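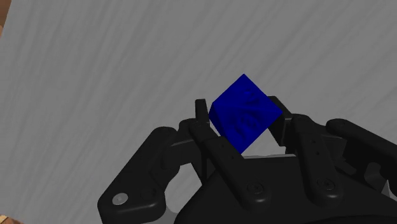 The blue cube in the simulator, balanced on a corner in the fingers.

I've been building a robot hand at the shared workshop in Ondville since September, and most of the last month has gone into the simulated version of it. The real one is on the bench with two fingers off. The simulated one at least has all its parts.

The task is the usual one. Put a cube in the hand and have the fingers turn it to a target orientation without dropping it. I named the project Idis back when it was only a gripper, and the name stuck.

I spent too long on the model at first. I put in the screw heads and the rows of small holes along the fingers, and none of that matters to the physics. The contact shapes underneath are plain capsules and boxes. The swirls on the cube are only a surface texture too, so the fingers don't feel them.

What did matter was friction. With my first settings the cube slid off the palm on nearly every run. I raised the fingertip friction and left the palm alone, and the policy started holding the cube up on the fingers. The corner-up pose is one I didn't plan for. It gets there partway through a turn and sometimes stops, and I haven't worked out if that's a reward problem or if the joint limits are too tight.

Training runs on my old desktop at home. I start it at night and look at it in the morning. The last run did 2,491 episodes before I stopped it, and 703 of those reached the target. I count a drop as a failure even if the cube was in the right orientation when it went.

The motors are the next problem. The sim assumes they respond instantly, and the Urrutia servos I bought don't. I measured 125 milliseconds from command to movement on the worst one – bad enough that I checked it with a second cable. I'm going to put a delay into the sim and train again from scratch.

The other two fingers are waiting on tendon line from Tanivov. I ordered 300 feet, more than this hand will ever need, but the short spool cost nearly the same. Once it comes I'll restring everything and redo the calibration for the thumb, which has been off by a few degrees since I dropped it.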